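Section 6. Teaching by hand: the open PC case

Okay, so by now you've got the arm bolted down, the Nakia controller talking to it, and you've done the foam block exercise in Section 5 (please do the foam blocks first, I mean it!). Now we get to my favorite part of this whole guide, which is taking the arm by the wrist and showing it how to work inside a desktop computer.

Everything from here on assumes firmware 2984 or later. On 2942 you can still record, but the gripper channel gets saved at half rate and the fingers come out jerky on playback. Tamsin Pruitt spent most of April chasing that one, so thank her if you ever meet her.

CAUTION: Pull the power cord on the PC before you teach anything that touches a cable or a board. Reaching in without touching is fine with the power on. Touching is a different matter.

Before you record

1. Take the side panel off and lay the case down so the opening faces the arm. I like it at a bit of an angle to the base, because the wrist has more room to roll that way.

2. Pick one thing to do. One! Unplugging a single connector is a good first job. "Tidy up the wiring" is a terrible first job, and I say that as somebody who tried it.

3. On the Nakia screen, go to Teach, then Free Move. You'll hear the brakes let go. Hold the wrist when you do this – the arm sags a little before it finds its balance.

4. Bring the gripper in slowly and stop with the fingers a couple of inches short of the part you want.
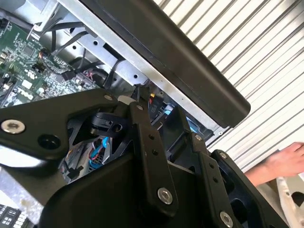 When you're this close, cables are what will get you. They look soft and harmless, and then one hooks behind a bolt head on the linkage and you've dragged it halfway out of its socket before you feel anything through the arm. I come in with the fingers nearly closed and open them once I'm past the wiring. It's slower, and the recordings are so much cleaner that I've never gone back.

Note: Keep your free hand where you can reach the stop button. If you're teaching with a partner, agree on who says "stop" and then both of you say it anyway.

Recording the demonstration

5. Press the Record button on the wrist collar. The light goes solid. If it blinks, the buffer is full and you need to offload to the Escobedo drive (Section 4).

6. Move at the speed you want to see on playback. People rush the approach and then crawl through the grasp, and the robot will copy that faithfully.

7. Pause for a second or so right before you close the fingers. The software uses that pause to split the recording into steps. Skip it and you get one long blob that you'll have to cut by hand.

8. Close on the part, do the job, open, and back out along the same line you came in on. Don't swing sideways inside the case, however tempting it looks – a drive bay frame is stiffer than you'd think.
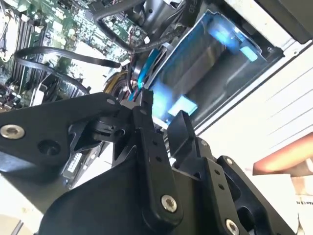

9. Press Record again to stop, then give the take a name you'll understand next week. Mine all used to be called "test," and there were 264 of them.

If you'd rather use remote control

Everything above works with the Stamdale handset too. Plug it into port 3333 in the network settings, choose Remote in place of Free Move, and start with the speed slider at its lowest mark. You lose the feel of the arm in your hand, so watch the wrist camera and take your eyes off the case itself. Emmett Crenshaw swears by the handset for anything deep in the chassis. I still grab the wrist for most jobs, but he does get better takes than I do near the memory slots.

CAUTION: Never switch from Remote to Free Move with the fingers inside the case. Back out first, then switch.

Playback is in Section 7. Run your first one at quarter speed with the Narton soft tips on the fingers.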